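Clirkgate says its library tables are built for 30 years. Some readers want to see the math

By Lizeth Sotelo

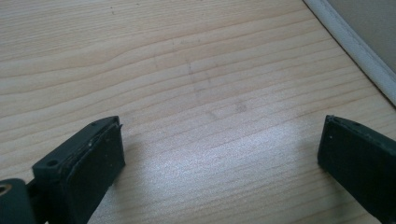
Faint gray marks and a patch of glare on a pale wood-grain surface.

The Clirkgate branch library reopened its main reading room in April with new pale tables, a fresh coat of paint and a promise. The finish on the furniture, according to a sheet handed out at the front desk, "resists everyday marks for the life of the product." The same sheet gives the life of the product as 30 years.

It has been a few weeks. Several regulars have already asked the desk staff what can be done about gray smudges.

The tables come from Arnerska, a contract furniture supplier that sells to schools, clinics and public buildings. The model is called the Nina. The library bought them at $370 apiece, a price that branch manager Zineb Ouali describes as "in the middle of what we were shown." She said the choice came down to weight, delivery time and the finish, which was presented to the library as easy to clean with a damp cloth.

"A damp cloth takes care of most of it," Ouali said. "There are some marks we are still working on."

Asked which marks, she mentioned shoe rubber, pencil and something left behind by the feet of a desk lamp. Asked whether the damp cloth had been tried on those, she said it had.

Arnerska does not call this a defect. Wilson Quintero, who handles accounts in the region for the company, said by phone that what people take for a scuff on a glossy surface is very often residue sitting on top of the coating. He recommended a cleaner named Cemanari, which Arnerska also sells. It was not part of the original order. The care sheet doesn't mention it either.

Quintero said the 30-year figure refers to "structural service life under normal conditions." That would cover the legs, joints and top staying in one piece. Whether it covers how the top looks is harder to pin down. The warranty, a copy of which the library provided, runs to four pages and excludes "cosmetic variation, including but not limited to surface marking." It would be difficult to write a sentence that takes back more of what the handout says.

Teófilo Londoño repairs and refinishes furniture from a shop two streets over and reads the paper at the library most mornings. He was not involved in the purchase and did not bid on it. His view is that a pale, shiny finish is a strange thing to put in front of the public in the first place.

"Light color, every gray mark shows. Shiny, every rub shows," he said. "You can keep it nice in a house. In a library you have backpacks."

He also questioned the idea that residue and damage are easy to tell apart. Residue comes off and a scuff doesn't, he said, and until somebody has cleaned the spot properly they are guessing. He advised against scrubbing pads of any kind, including the white ones sold as gentle, on the grounds that they dull a glossy coating and leave a patch more noticeable than the mark.

Then there is the glare. The reading room gets strong sun from late morning until after 2 p.m., and the tables throw it back. Vojtěch Bednárik, a retired proofreader who does crosswords by the window, has moved to the other side of the room.

"I can't read the clues," he said. "I told them in the first week. They said they would look into blinds."

Ouali confirmed that blinds have been priced and that no order has been placed. She said the old tables, which were darker and had a flat finish, drew complaints too, mostly for wobbling. That is fair. This reporter sat at one for years with a folded bus schedule under one leg. Still, the wobble was never sold as a feature, and the finish on the new ones was.

The library surveyed its visitors after the reopening and says 80 percent rated the room "better" or "much better." The survey had 62 responses. It was offered on paper at the front desk, it asked about the room as a whole, and it had no question on the furniture. The result has since been quoted on the branch's bulletin board under the heading "You love the new tables."

Quintero said Arnerska would send a representative to look at the surfaces and would supply a bottle of Cemanari free of charge. He could not give a date for the visit. He declined to say whether the company would replace any top on which the cleaner doesn't work, and said it was too early to talk about that.

Ouali said staff will keep wiping the tables down at closing and have started a list of marks by table so that there is something to show when the representative arrives. Felt pads have been put under the lamps.

Visitors with comments about the reading room can leave them at the front desk during opening hours. The form now has a line for furniture.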